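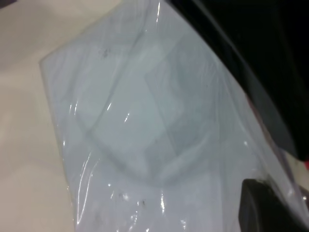
Page 2 of 3

Thread: Juteo open day, bagging and bag handling demo (May)

tapeline_ron
Went to the Juteo open day and stayed most of the afternoon. Posting notes for the people who asked on page 1. They had three cells running but the only one I cared about was the soft goods cell, the one handling clear bags with something white and soft folded up inside. The wrist camera feed was up on a monitor next to the fence, so you could watch the fingers come down on the plastic from the gripper's side.

Two-finger gripper, broad flat dark fingers, nothing fancy. The job was to take a bag off a pale work surface and put it in a tote. They ran it in batches of 58. I watched one full batch and part of another. In the full batch it missed two, and both times it backed off and tried again without anyone stepping in.

mkowal_pack
Did they say what the cycle time was? We run 1111 bags on a slow shift and I can't see a two-finger pick keeping up with suction.

tapeline_ron
They quoted a number but it was for the arm move only, no vision time, so I didn't write it down. It was slower than our suction line. Sotiris Liapis ran the demo and he said so himself when somebody asked. His point was that they built it for bags that suction drops.

glenhaven
Which is what, exactly? We run cups on poly bags all day. Right cup, enough flow, it holds. I've heard this pitch from Lemaire too and it always comes down to selling you a more expensive end effector.

mkowal_pack
Depends on the bag. Ours are slack. The cup pulls the film up, the contents stay where they are, and the whole thing swings. If the film is tight I agree with you.

glenhaven
Then fix the bag. Take the air out of it before it gets to the cell.

dottie_w
Not everybody gets to fix the bag. We're a returns operation. They come in however the customer stuffed them.

I was at the same open day, morning session. The thing I kept looking at on that monitor was the glare. All those creases throw back bright white spots, and the product inside is white too, so there isn't much for the camera to work with. In one view the straight outer edge of the bag showed up fine against the cream surface at the top, but farther down, where the plastic lies flatter, it got hard to follow. I asked whether they use that edge to find the bag and the answer was "partly" -- they also have a fixed overhead camera, and the wrist one is for the last part of the approach.

tapeline_ron
I missed that about the overhead. Thanks.

s_brandt
Question for either of you. In the picture at the top of the page there are little dark specks on the plastic, a few upper left and more near the bottom. Is that print on the bag or dirt?

dottie_w
Looks like dust or debris to me. I can't tell from the picture if it's on the outside or the inside of the film. I didn't get to handle any of the bags.

s_brandt
The reason I ask is we ship to a customer who rejects for that. I'd want the camera to flag it on the way past.

tapeline_ron
Someone in our group asked about inspection. Liapis said they don't do it in that cell, it only looks for where to grip. He said Zitirex had a module for it but they hadn't tried it on clear film.

glenhaven
So it's slower than suction and it doesn't inspect. What's the case for it?

dottie_w
For me the case is 41 bag sizes and no cup changes. I spend real money on people swapping cups. Whether it would hold up on our stuff I don't know. They were running one kind of bag when I was there and I told them I'd want to see it mixed.

mkowal_pack
Same in the afternoon, Ron?

tapeline_ron
Same, one kind. They offered to run samples if you send a box. I'm sending one and I'll put some of the ugly ones in.

glenhaven
Fair enough. I'll wait for the mixed run. And ask them about holes. When you pinch that film between two hard fingers and drag it, sooner or later it tears.

tapeline_ron
I looked for that. The plastic bunches up around the fingers when they close, but I didn't see a tear in the batch I watched. That's one batch. I'll ask them to send my bags back after so I can check them.

jilance_user4
We have the Jilance version of this, older one, same type of fingers. Tears were rare. Our trouble was the bag sticking to the finger on release in winter. We put an ionizer bar over the tote and it mostly quit.

mkowal_pack
Which bar? We have the same problem on the cup line.

jilance_user4
I'll look at the tag when I'm on shift and post it.

Page 2 of 3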